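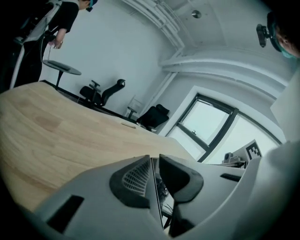
Dark patch on a light wood table, stain or knot?

2 min read

Posted by Kallura

We have a table with a light natural wood top, soft wavy grain, and one brownish patch toward the left. The seller swore it was a knot. I have my doubts. A knot should have a ring or some sort of edge, and I can't make up my mind about mine. I've rubbed it with a damp cloth and nothing changed. A shop quoted me for sanding the whole top, which sounds like a lot of work for one spot. Is there a way to tell before I pay anybody?

Pident

Look at the grain right next to it. Around a knot the lines bend. If they run straight through the dark part as if it weren't there, I'd bet on a stain. Check the underside too, though a knot doesn't always go all the way through, so a clean underside proves very little. I wouldn't trust the seller or the shop. Both of them want something.

Talpur

lemon juice and salt, leave it 20 minutes, wipe. worked on mine

Ikeck

I'd be careful with the lemon. It can leave a pale ring, and if there's a finish on top the juice won't reach the wood anyway. Find out what the finish is first. Mine had a patch like that and I put a round black tray over it two years ago. Still there, as far as I know.

Contact | Copyright 2022 | Back to top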